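Notes on the November Fruit Tray

The purpose of this entry is to record how the fruit tray is arranged in our household each November. Several readers wrote after the previous entry on storage jars, and two of them asked how we manage fruit in a small apartment where the table, the kettle and the bed share one room. The following notes set out our present practice.

The Contents

The selection follows what is available at the Carkach market, which opens at 8 in the morning. Mandarins are bought first and limes last. Between those two stops I look for water chestnuts and, when the vendor has it, dark-skinned cane. Liên Bùi, who lives two floors above us, prefers her cane peeled and sliced into thin rounds. We keep ours in short lengths with the skin left on, and each person trims a piece at the table.

Water chestnuts require the most attention. They are scrubbed under running water, left to drain on a cloth, and peeled only on request. One may be pared on a single side in advance so that guests can recognize it. Visitors have mistaken an unpeeled water chestnut for a small beet on more than one occasion.

The Arrangement

A shallow tray is preferred to a bowl. In a bowl the limes settle at the bottom and are forgotten until they harden. On a tray every item remains in view, and the small round fruits can be grouped with the cane without being crushed. We use the tray with the red walls and white floor, placed on the lace cloth with the rose motifs. The mandarins go toward the back and the limes toward the right – a habit inherited from my aunt, Nhàn Từ, who gave no explanation for it and accepted no alternatives.

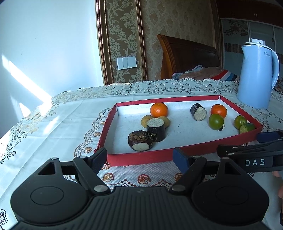

The Cloth and the Table

The lace cloth is washed by hand in cool water and dried flat. Lime juice should be blotted promptly. Cane leaves a sticky residue that is easily overlooked on white lace, and for that reason trimming is done over a plate.

The pale blue kettle stays on the table throughout the season. Tea is served with the fruit in the late afternoon, and it is convenient to have both within reach.

Replenishment

The tray is reviewed every 2 days. Soft mandarins are eaten first or pressed for juice. Limes that have begun to yellow are still suitable for salt and pepper dips. Cane with a dried end is cut back by a finger's width before serving.

Correspondence regarding the cane vendor at Carkach may be left in the comments. I have not yet visited the second market, near Kiltel, and would welcome a report on its water chestnuts.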